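7th November, small parts sorting

Great progress on the washers and spacers! Wichai and I finally emptied the old Vundiren drawers, and the whole lot weighed in at some 686 g. Lilibeth has already started a list of sizes we're short of. 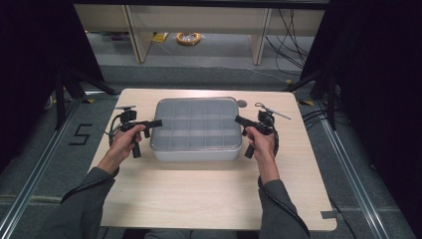 Small spacers are what I lose most often, so they get the best home. M2 and M5 go in first, with the odd sizes after them. I'm really taken with the compartment tray – the lid is clear, so you can see the grid of little squares without opening it, and it sits nicely on the pale table. Bendik wants one for his fuses now.

Labels next. Heike suggested writing the size on the short end as well as the lid, which I love, as ours get stacked any old way.

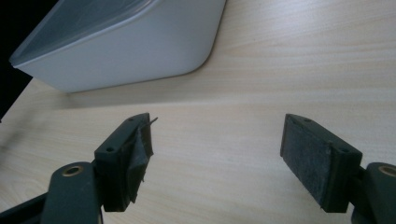
Where do mixed leftovers go?
Into a jam jar marked "unsorted" until February, then Ineke has first pick.

Still to do: order more M2 nylon washers, find the fine marker, ask Odstead if they want the empty drawers back.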